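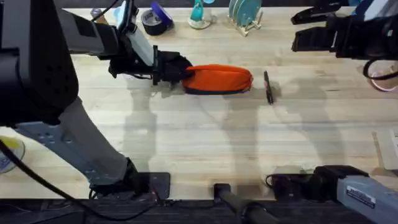

According to Madalena Cardoso, the Breline open day used to be worth the drive when they still let you walk the cutting floor. I went in March anyway, and by noon I was inclined to agree with her.

Breline sews bags and cases in a long shed outside Plernmont. Admission was 6 euros, which got you a paper wristband and a coffee voucher. The brochure promised "a full day behind the seams." Our tour lasted 30 minutes, and a good part of that went on a film about the founder's grandmother.

Celeste Simões led our group and did her best. She told us the plant finishes 500 pieces a shift. Maybe it does, but most of the machines we passed were covered and I had to take her word for it. I asked where the zippers come from. "Various partners," she said, and moved us along to the dye samples.

Those I liked. Ermelinda Torres had laid out strips of canvas that had spent a summer on the roof, next to strips kept in a drawer. The reds had faded badly and she made no effort to hide it. She also showed us how to restart a zipper that has jumped its teeth, and it was the only useful thing I learned all day.

The outlet shop is at the exit, of course. "Factory prices" turned out to be a couple of euros under what I've seen in town, and the seconds bin held mostly straps. Lunch was a cheese roll from a van in the parking lot. The van gets my recommendation.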